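Section 4: Casting and Saving Your First Chart

Now for the fun part! By this point you have Zukley installed on your computer, you have picked a folder for your charts, and you are ready to put some planets on the wheel. Set aside a quiet half hour for this section. You will probably want to keep going with your whole family afterward, so keep that birthday list handy.

What you need before you start

Birth date, with the year.
Birth time, as exact as you can get it. A birth certificate is best, a baby book is next, and a relative's memory comes third.
Birth town. Zukley comes with an atlas of towns, and you can add your own (see step 4).

4.1 Entering the birth data

1. Open Zukley and choose New Chart from the Chart menu. A blank form opens with the cursor already in the Name box.

2. Type the name. Only the first 26 letters show on the printed wheel, so shorten long names here if you plan to print.

3. Type the date. Zukley reads dates in the order month, day, year. If you type the day first by mistake and the number is over 12, the box turns yellow and waits for you to fix it. If the number is 12 or under, the program has no way to catch the mix-up, so look twice.

4. Type the birth town and press Enter. Pick the right one from the list that drops down. If your town is missing, click Add Place and type in the latitude and longitude. A neighboring town will do in a pinch – the rising sign will hardly move over 10 miles.

5. Type the time. Use the 24-hour clock or add AM or PM, whichever feels natural.

6. Click Cast. The wheel draws itself from the Ascendant around, and I still love watching it fill in.

Note: Leave the Daylight Time box on Automatic unless you know the local records are wrong. Charts from wartime years are worth checking by hand.

Caution: Noon and midnight trip up everybody sooner or later. 12:00 AM is the start of the day and 12:00 PM is the middle of it. Mixing them up will throw the Moon off by several degrees and turn the houses nearly upside down.

4.2 When the birth time is unknown

Don't give up on a chart just for want of a time! There is plenty to read in the signs and aspects alone.

1. Check the box marked Time Unknown. The time box goes gray.

2. Choose Noon Chart or Sunrise Chart. Noon keeps the Moon within seven or eight degrees of its true place, whatever the real hour was. Sunrise puts the Sun right at the rising point, and many readers like the look of it.

3. Click Cast. House numbers are hidden in a Noon Chart, and the Ascendant is left off.

If the Moon changes signs on that day, a small M appears in the corner of the wheel. Read both signs to the person and ask which one sounds like home. This makes for a great conversation, and people usually have a strong opinion.

4.3 Choosing a house system

Zukley opens with the Pesel table, the equal-house layout we use through the rest of this guide. Each house gets 30 degrees, counted from the Ascendant. It is clean, easy to read, and kind to beginners. To change it:

1. Open the Wheel menu and choose Houses.

2. Select Pesel, Whole Sign, or Placidus.

3. Click Redraw. The planets stay in their signs and only the house lines move.

Try all three on your own chart and see where your Sun lands. Mine sits in the tenth house in one and the ninth in another, and I have had many happy arguments about it with Hilkka Pitkänen, who tested the Finnish atlas for us and is a Whole Sign reader to the bone.

Note: Placidus houses get badly stretched for births in the far north. Above the Arctic Circle the system can fail altogether, and Zukley will switch to Whole Sign and show a message.

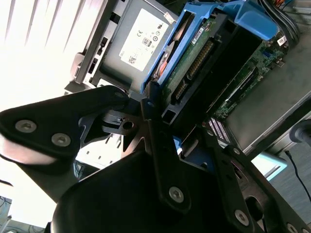
Fig. 4-2. Inside an open computer tower.

4.4 Setting the orbs

An orb is how far from exact you let an aspect be before you stop counting it. Wide orbs give you a wheel crowded with lines, and tight orbs give you a handful of strong ones. Both have their fans.

1. Open the Aspects menu and choose Orbs.

2. For the Sun and Moon, leave the orb at 10 degrees for conjunctions and oppositions.

3. For the other planets, start with six degrees. Go down to four if the wheel looks like a plate of spaghetti.

4. Click Save as My Orbs. Your numbers will be used for every new chart from then on.

The Ganum set is also in the list. It gives the outer planets very small orbs and is lovely for transit work, when you want to know what is happening this January and not over the next five years.

4.5 Saving and finding charts

1. Choose Save from the Chart menu.

2. Pick a group. Family, Friends, and Clients are already there, and you can have up to 16 groups in all.

3. Add a note if you like. I put the source of the birth time here ("certificate," "Mom says around supper") and I am thankful for it every single time I come back to an old chart.

4. Click OK.

To find a chart later, press F and start typing any part of the name. Accents matter in the search, so a chart saved under Bañez will not come up if you type Banez. Turn on Loose Spelling in the search options and it will.

Each chart file holds up to 400 saved wheels. When a file is full, choose New File and carry on. Your older files stay right where they are and can be opened at any time.

Caution: Deleting a group deletes the charts inside it. Move anything you want to keep to another group first, then delete.

4.6 Quick checks if a chart looks wrong

The Sun is in the wrong sign: check the month and day order. For birthdays right at the change of signs, check the year too, as the Sun does not cross over at the same hour each year.

The Ascendant is one sign off: look at the Daylight Time box, then at AM and PM.

All the houses look the same size: you are in the Pesel table or Whole Sign, and all is well.

No aspect lines at all: the Lines switch under the Wheel menu is off. It happens to me when I print – I turn them off for a clean page and forget to turn them back on.

Once your chart looks right, print a copy and keep it next to you for Section 5, where we start reading the Moon.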